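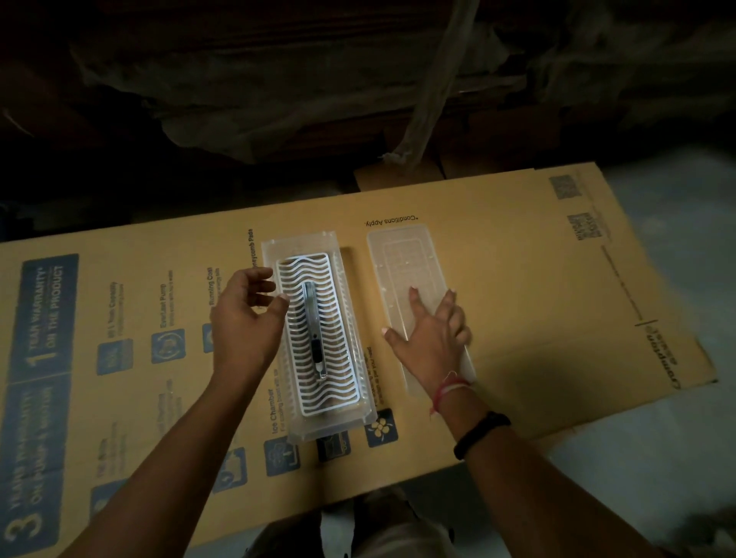
Cutter on the grille, lid to one side: the job by hand.

Home Reviews Bench Gear Forum

By Cillian Corrigan
August

The Zellent bench arm has one job in my shop, and the brochure is very moving on the subject. It picks up a retractable cutter, lays it in a plastic tray and puts the lid on. Nobody's childhood dream, but I'd like to stop doing it.

Setup took most of a morning. The arm is handsome and quiet, and the Todivia software that runs it is laid out by someone who has met a user. For the first couple of days I was ready to write a love letter. It set the cutter down square every time and lined up the lid with more patience than I've ever shown a lid.

Then on Friday, at cycle 233, it closed its jaw on a cutter by the slider and pushed the blade out. It carried on to the tray, blade first, at full speed. I hit stop. The arm stopped. The jaw did not, because on this model the stop button halts the joints and leaves the gripper finishing whatever it had in mind. It squeezed, decided it was done, and let go. The cutter landed point down on the bench a few inches from my coffee, which I had put there because I trusted everybody.

Zellent support was polite. They told me the gripper "completes its last command to protect the payload." I wasn't worried about the payload. There is a firmware setting called Release Hold that makes the jaw freeze along with everything else, and it ships switched off. You'll find it on page 60 of the manual, under Cosmetic Preferences.

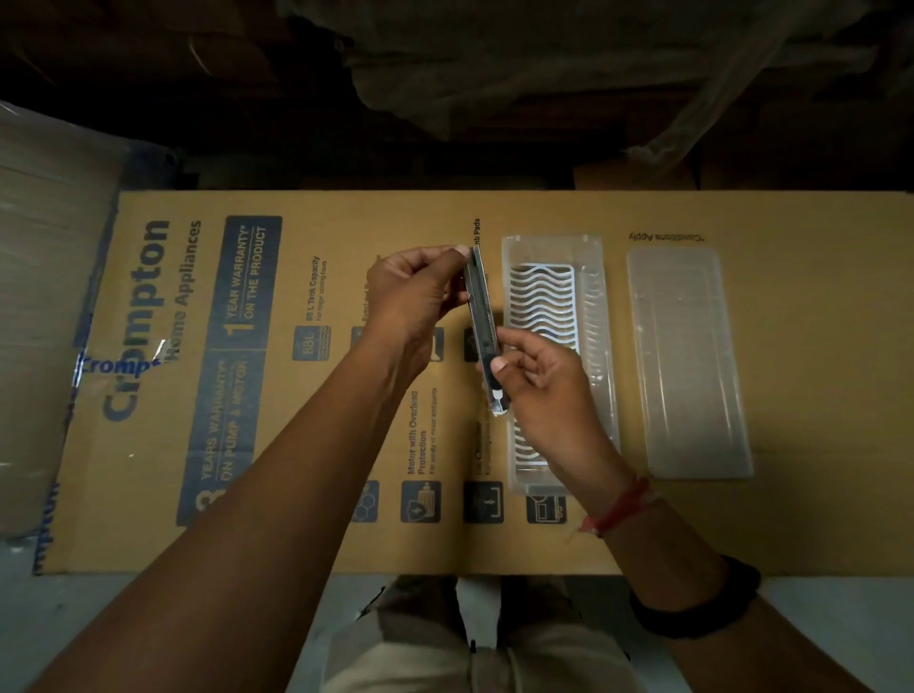
The gripper is the weak part of this machine, and switching on Release Hold doesn't fix why it went wrong in the first place. It has no sense of where on the tool it's holding, and it never checks whether the blade is in. People do this without thinking. The thumb goes near the slider, and when there's a bit of silver tip showing at the bottom, as there is on this one, you can see it and deal with it before the thing goes anywhere near the tray. The arm would have called that a good grasp.

I tried the Seixas soft fingers as a fix. They hold the body well and slide off the slider, so I've had no blade out since. They also cost extra and shed a fine gray dust. The Kurkero guard is cheaper, but it blocks the lid, so you get a safe robot that can't finish the job.

Mechanically it's a good arm. As a thing to stand next to while it handles knives, it gets 4 out of 10, and two of those are for the software. If you already own one, go to page 60 tonight. Mine is moving soap until there's a gripper update.

Last updated: Friday, after lunch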